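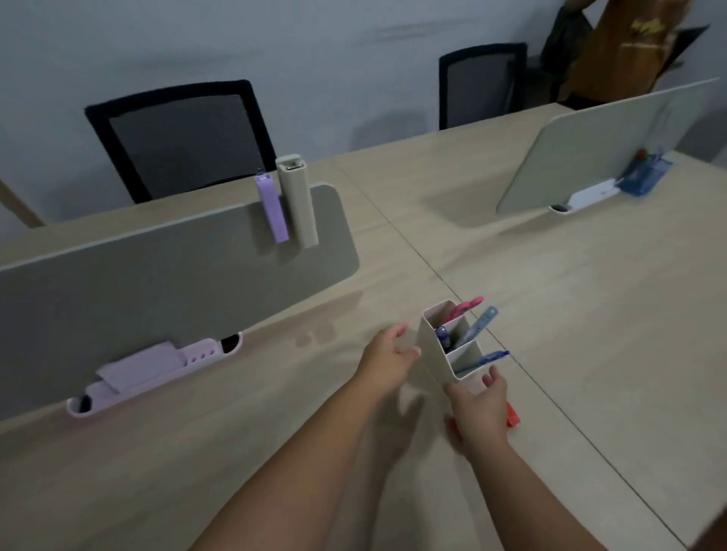
Looking after borrowed library books at home

Most damage to library stock happens in the home, and most of it is slight. The notes below apply to ordinary hardbacks and paperbacks on loan from Irnlow Library.

Torn pages
Leave them alone. Household sticky tape yellows, and its adhesive spreads into the paper. Put a slip of plain paper at the tear and mention it at the desk when returning the book. Nadine Khalaf's repair bench uses Japanese tissue and wheat starch paste.

Damp pages
Stand the book upright, fanned open, in moving air at room temperature. Place kitchen paper between the wet leaves, one sheet every 16 pages, and change it every 30 minutes until it comes away dry. Close the book and press it flat overnight under an even weight. Do not use a hairdryer or a radiator — fast heat cockles the paper and weakens the spine glue.

Sticky jackets
Plastic sleeves may be wiped with a barely damp cloth, then a dry one. Uncoated covers should only be dusted.

Smells
Seal the book in a lidded box beside an open dish of bicarbonate of soda for six days. The powder must not touch the pages.

Storage
Shelve upright, neither tight nor leaning. Books taller than 30 cm are better laid flat.

Mould
Bag the book, keep it away from others and telephone before bringing it in.

Last revised January 12, 2022 by Rasha Yammine, Lending Services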